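Entryway storage: speaker notes
Zorica Kos, Prulov housing workshop, session 3

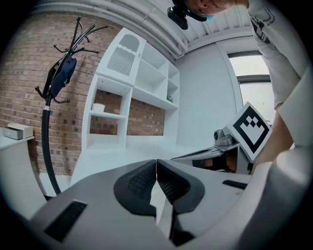
Slide 1. Black metal coat rack, hooks at two levels.

Start with load. A freestanding rack is judged by its base and by how evenly the hooks are filled. One heavy coat on a single upper hook moves the centre of mass off the pole.

Two hook levels. Upper hooks for long coats, mid-height hooks for bags and children's jackets. Point out the dark navy item on the upper hook: light items can go up there without much effect on balance.

Pole joints. Note the small silver collar. Ask who has checked the joints on their own rack this year. Tighten by hand first, then with a tool.

Clearance. I use 40 cm from pole to wall as a working figure. Selma Spahić prefers more in narrow halls. Mention both.

Pause for questions, then slide 2 (wall rails). Handout has the fixing table.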